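Revised Practice for Demonstration Recording

The Cimura Automation Office has issued the fourth revision of its practice note on recording hand tasks for robot training. The revision takes effect in December and applies to all recording stations at Stutenora and Volten. Each task must now be written down in one sentence before recording starts, and both hands must remain in view until the object has been released. Sleeves are to be kept clear of the wrists. 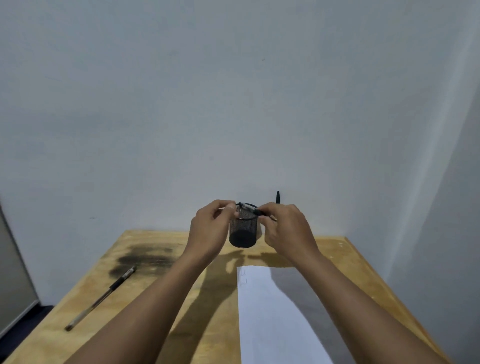

May an operator repeat a task when an object is dropped?

The recording should be kept and marked as a drop, and the task may then be started again under a new number. Dropped objects are part of ordinary handling and are not to be deleted from the record.

Operators may record for no more than 300 minutes in a week, with a break of at least 5 minutes between sets. Station leads are asked to review the first set of each day before further work is approved. Sites that need more time to comply should write to the Gashaw office, Room 247, by Thu 8 November. Printed copies of the note are available there on request.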